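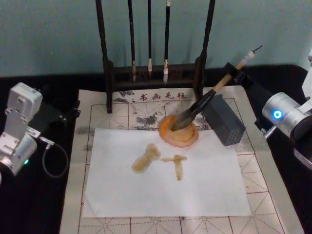

Noreen Mulcahy wrote in to ask whether a short documentary needs captions before it goes to a festival. Most festivals want them, so make them before you submit.

1. Export a locked cut at 24 frames per second.
2. Type out every spoken line, with the speaker's name where it isn't clear.
3. Break the text into captions of no more than two lines, 43 characters at most per line.
4. Time each one to the first word spoken.
5. Save as an SRT file and watch the whole film with it on.

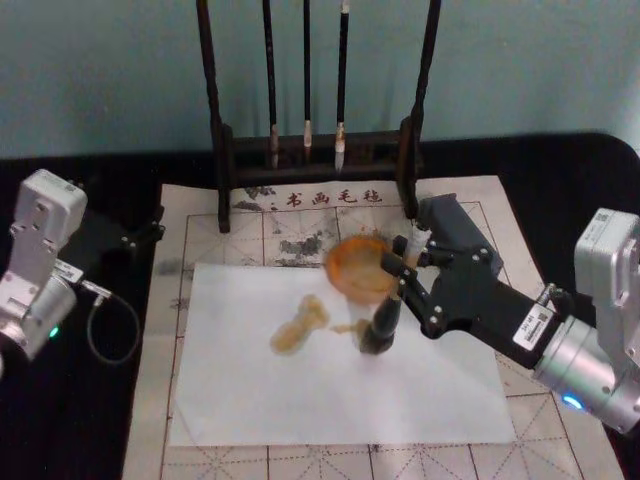 Brush rack and felt practice mat

Send the SRT file along with the film. If the festival asks for burned-in captions, export a second copy and keep the clean one.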